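Medicine Storage Project, Daledska Street
Progress report to the Vestergaard fund
March

We're past the halfway mark, and I'm delighted with how it is going! Your grant has let us work through the medicine cupboards in 9 of our 20 shared homes, checking every container and moving the worktables to where the light is good.

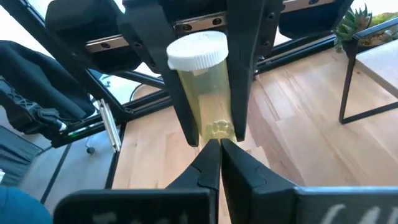 Reading time: 2 min

Amber bottles with white child-resistant caps are what we see most. A lot of them come to us with just a few tablets in the bottom, and the see-through plastic makes that easy to spot without opening anything. Residents at Nadberg have taken to the new routine so well that they now remind us when a check is due.

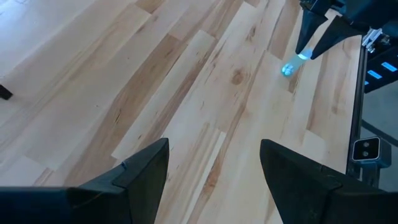

Tables were the other big item. Declan Ó Dubhghaill found butcher-block tops for the Tadov house, and they wipe down beautifully — the staff there love them. Five more are on order. We have spent $716 on tables and shelf labels so far, all within the budget line you approved.

Next up are the remaining 11 homes, starting with the two nearest Tadov. I'd also like to try larger-print labels there and will send you a sample before we order the full set.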